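Keeping a white worktop clean in a small kitchen

When we moved to the flat in Lolness, the kitchen had a white worktop and I was very happy with it for two weeks. Then came the first turmeric stain. Since that time I have learned a few things, and I write them here in case they are useful for others.

Wipe before you wash. Dry crumbs go first, with a dry cloth. If you start with a wet cloth you make a gray paste and push it into the corners.

For tea and coffee rings I mix baking soda with a little water until it is like toothpaste. I leave it on the ring while I do the dishes and then wipe with a soft cloth. Do not scrub in circles with the green side of the sponge. I did it next to the stove and now there is a dull place which shows every evening when the lamp is on.

Turmeric is more difficult. Soap takes away the oil but the yellow stays. My neighbor Euan Rankin told me to put dish soap first, rinse, and then let the sun work on it. Our worktop gets sun only in the morning, so in May it needed three days - but it went away.

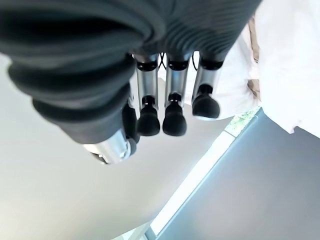
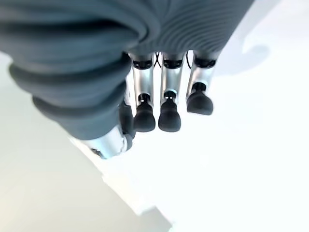 Grease near the stove should be cleaned the same day. Warm water, one drop of dish soap, then a second cloth with only water. The second cloth is important, as soap that dries on white leaves stripes, and people then think the surface is damaged.

I wash the cloths at 90 degrees, only the cotton ones. Microfiber goes at a lower temperature and without softener, otherwise it stops taking up water. I keep 2 cotton cloths for the worktop and never use them on the floor. Mine have a blue thread sewn in one corner.

Do not mix bleach with vinegar or with any other cleaner. This gives a dangerous gas. In general I do not use bleach on the worktop.

The joint along the wall I clean with an old toothbrush, once a month. If there are black spots in the silicone, they usually do not come out and it is better to cut it away and make a new joint.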